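Drawing I, Favudstead Evening Classes
Notes for Session 4: Stripes, Folds and Turning Surfaces
Sadowski Building, Room 13, Thursday

Bring to class: your sketchbook, a soft pencil and a harder one, a kneaded eraser, something striped made of cloth (a sock, a dish towel, an old shirt sleeve), and whatever you did for last session's homework, finished or not. We will pin the homework up for the first ten minutes while people are still coming in.

Where we are

So far we have drawn things made of plain surfaces. Boxes first, then cylinders, then eggs, and every time the work was to get the light right: a light side, a dark side, a soft band where one turns into the other, and a little bounced light creeping back in near the bottom edge. Several of you have asked when we get to draw something with a pattern on it. This is the session! Stripes are the best pattern to start with, and I would happily spend the whole course on them if you let me.

A stripe does a job that shading can't do alone. Shading tells you which way a surface faces compared with the light. A stripe tells you which way the surface is going. Put a plain white sock on the table and you have to work hard to see where it sags and where it bulges. Put a striped sock next to it and the bulges are practically drawn for you, because every stripe has to travel over them.

Part one: stripes around a cylinder

Start with a cylinder standing up, seen from slightly above. A jar will do. Wrap a rubber band around it and look at the band. It makes an ellipse, and you see only the front half of it. Move the band down the jar and the ellipse gets rounder, since you are looking down on it more steeply. Move it up toward your eye level and it flattens out until, right at your eye level, it's a straight line. Above eye level it curves the other way, like a frown.

That is the entire rule for stripes going around. The mistake everyone makes (me too, for years) is to draw all of them with the same curve, as if they had been stamped on. Your cylinder will look bent, or it will look like a flat label. Check the lowest stripe and the highest stripe first, get those two right, and let the ones between change a little at a time.

The second mistake is at the edges. A stripe doesn't stop when it reaches the outline of the jar. It goes on around the back. So near the outline it should bend quickly and slip out of sight, almost running along the edge for a moment before it disappears. If your stripe hits the outline at a sharp corner like a fence post, soften it. This one fix improves more drawings than anything else in these notes.

Part two: stripes that run the long way

Now turn the pattern so it runs up and down the jar. The lines are straight, so it looks easy, but the spacing is where the interest is. Stripes in the middle of the jar face you and look wide. Toward either side the surface turns away, and the very same stripes look narrower and narrower until they crowd together at the edge. If you space them evenly your jar goes flat, and no amount of shading will bring it back.

A way to practice: draw a half circle under your cylinder, as if you were looking at it from the top. Divide the half circle into equal slices like a pie, then run a straight line up from the end of each slice to the cylinder. You'll see the crowding appear all on its own. I love this exercise. It takes five minutes and it feels like a magic trick.

Part three: stripes that go around and along together

Once you have both of those, a spiral is just the two mixed. Think of a candy cane or a barber's pole. Each stripe climbs as it goes around. In the middle it slants fairly steadily, and at each edge it bends and slips behind. Where it comes back into view on the other side it will be higher up, and you should be able to guess the place by imagining the hidden part at the back.

Draw the hidden part. I mean it, draw it lightly with the hard pencil and rub it out afterward. People who skip this end up with stripes that leave on one side and never come home.

Part four: cloth

Cloth folds, and a fold is a cylinder that hasn't made up its mind. It starts somewhere as a tight little tube, opens out, gets shallow and fades into flat cloth. A stripe crossing a fold climbs over the tube the way it did on the jar and then dips into the valley on the far side. If the fold is deep, the stripe vanishes for a moment and comes back shifted over. That jump is a gift. It tells your viewer there is a hidden pocket of cloth in there, and you've said so with two short lines.

For class we'll lay the dish towels over the backs of chairs and draw only the stripes. No outline and no shading. Sixty seconds for the first one, then a longer go. You'll be surprised how much of the chair shows up even though you haven't drawn any of it.

Part five: shading over a pattern

This is the part that trips people up, so go slowly. A dark stripe in bright light may be lighter than a white stripe in shadow. Read that again with a striped towel in front of you and squint at it until you believe it. Our brains are stubborn about color names. We say "the white part" and then leave it white all the way around, including on the shadow side, and the form falls apart.

Work in this order:

First, the big shape and where the light comes from.
Second, the edge of the shadow, drawn as a faint line right across the stripes as though they weren't there.
Third, the stripes themselves, light and thin.
Fourth, tone over the whole shadow side, light stripes and dark stripes alike.
Last, darken the dark stripes a step further on both sides.

Keep the shadow edge going in one sweep. It doesn't care about the pattern. 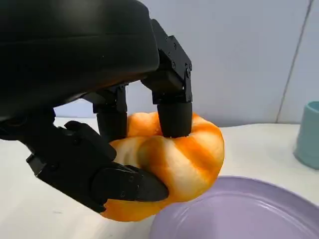 Twisted forms are the next step up from folded ones, and they're what we will build toward for the rest of the session. Take a towel by both ends and wring it, and each stripe leans over and wraps around the bundle, much like the spiral in part three, only now the bundle itself is fat in some places and pinched in others. Bring the ends in toward each other and it coils into a lump. At that stage I want you to forget it is a towel and see one soft, round mass first, like a bun. A twisted shape in orange and white is a lovely thing to study for this, and when it sits on a pale white tabletop it sets you an extra problem: the orange stands out from the table without any help, while the white needs you to find a shadow or a soft gray to hold it. Get the overall mass right before you let yourself touch a single band of color. Then pick one valley of the twist and follow it from where it appears to where it dives under, and pick the next one, and so on.

Soft things also have soft contact with the table. A jar meets the table in a clean curve. A lump of cloth or dough or foam spreads a little where it rests, so let the bottom edge flatten slightly and put your darkest dark right in that narrow gap. Keep it thin. A thick black line underneath makes a thing look as if it's hovering over a hole.

A word about color

We're working in pencil this month, so orange has to become a gray. Which gray? Squint. Under the lamps in Room 13 most oranges land in the middle, lighter than a red or a blue would. Make yourself a small strip of tones from white to your darkest dark, hold it next to the object, and slide it along until the object and the strip seem to match. Colored pencils come out in May, and if you have done the strip faithfully you will find them so much easier to handle.

Materials

The Trukier sketch paper in the supply cupboard is fine for everything in these notes. It comes in packs of 200 sheets, so please don't be shy about using it, and draw on both sides if you're only warming up. For the soft pencil I like the Clumus 4B, which smears a bit but gives a dark you can really push. Sharpen with a knife if you can bear to, with a long point, and turn the pencil in your fingers as you work so the point wears evenly.

Homework

1. One jar with stripes going around, one with stripes going up. Fill a page each. Draw the hidden backs lightly on the first.

2. A striped sock, dropped on the floor and drawn where it fell. No arranging! Do it three times from three drops.

3. A twisted cloth, coiled up and lit from one side with a single lamp. Spend 44 minutes on it, which is the length of our long pose next session, so you get the feel of how much time that is. Mass first, shadow edge second, stripes third.

4. If you have time left over, look for stripes on round things around the house or out walking: awnings, pumpkins, a cat's tail, a rolled rug. Small drawings, the size of a playing card. Write next to each one whether the stripe is above or below your eye level.

Reading is optional this week. Next session we stay with soft forms and bring in a second light, so please bring a small lamp or a flashlight if you own one, and an extension cord if yours is short. The outlets by the windows are the ones that work.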